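Speaker notes: Sorting small things on a shared table
Nayeli Arboleda, Bistside
18/01/2024
Slot is 25 minutes including questions. Keep water on the left side of the lectern.

Opening

Say hello, thank Giuliana Restrepo for the invitation. Mention that the handout is by the door and has the tray labels on the back.

Start with the question I get most from new rooms: how many trays do we need? Answer: fewer than you think, and buy them in different colors. Then go back and explain how we got there.

When we took over the Plullix room we inherited 248 small items in one deep box. Toy food, little bottles, packets, wheels, bits of sets that had lost the rest of the set. Heriberto Villca and I tipped it out over two afternoons and wrote everything down. 30 items went straight out as broken, which left 218. (People will want to do the subtraction. Let them.)

Part 1. The table

A low, open table works better than shelves for the first sort. Everything has to be within reach without standing up. Ours is light wood with a shiny finish. The finish wipes clean fast but it shows glare from the ceiling lights, and pale items are harder to pick out against it. If you have a choice, get matte.

Wheels are their own problem. A wheel stood on its edge takes up very little room but will travel if the table is bumped. Lay wheels flat or put them in a bin first, before anything else gets moved.

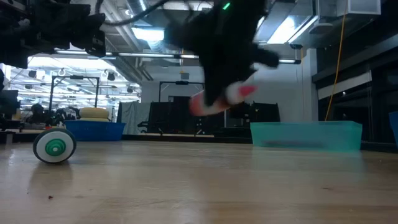 Bins go along the back, and the working space stays in front. We tried it the other way for most of a month and kept reaching over the bins and knocking things into them. Maritza Ñahui moved them one morning and we never moved them back.

Low sides are better than high sides. With a high bin you stop seeing what is in it, and then it turns into the deep box again.

Part 2. Trays and what goes in them

Go slowly here, this is the part they came for.

One kind of thing per tray. Food in one, packets in another, bottles in a third. Don't sort by color at this stage. We did that in the first round and ended up with a red tray holding a packet, a strawberry and a bottle cap, and we had to redo it.

Start every tray with a single item. Put one donut in the blue tray and leave it there. Whoever comes to the table next can see what the tray is for and doesn't need to read a label. This cut our labels from 109 to 88 and I would like to lose more of them.
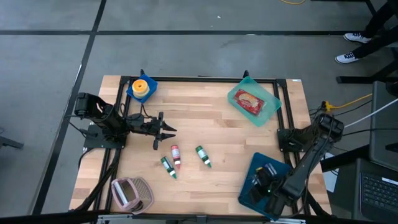

Bottles come last. They roll, they look alike from the back, and the cap is often the quickest way to tell one from another. Keep them together in the middle of the table until the other trays are started, then do them all in one go. If a cap is missing, set the bottle aside and don't guess.

Trays don't have to be lined up. Ours sit at whatever angle they were put down. Heriberto Taipe used to straighten them and has given up. What matters is that there is bare table between them, enough to set something down while you decide.

Pause for questions on trays. Likely one: lids? No lids during sorting. Lids for storage only.

Part 3. The middle stage

Every sort has a stage when the table looks worse than when you started. Warn them about it. New people tend to stop here and push everything back in the box.

Do the big groups first. Soft toy food is easy because the pieces are large and bright. Pick out the donuts, then look again at what is left.

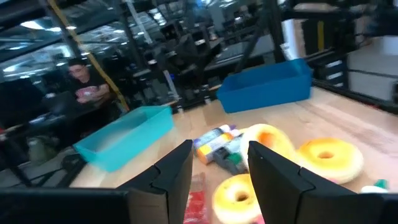

Donuts, small cylinders and a red packet still out on the table, with two open bins.

Small cylinders need a second look. Markers and bottles lying in a bundle are easy to mix up, so separate them by hand before they go anywhere.

Check under and behind the packets. Shiny packets slide and cover things.

Part 4. Storage

Short section, two minutes at most. Lemudix shelving on the long wall, trays stacked no more than four high. The Mac Suibhne order was for spare trays and should arrive in February. Skip if running late.

Closing

Ask for a show of hands: who has a deep box at home or at work? Offer the inventory sheet to anyone who wants it, sign-up page is with Giuliana.

Questions. Hand the microphone back to Maritza for the next speaker.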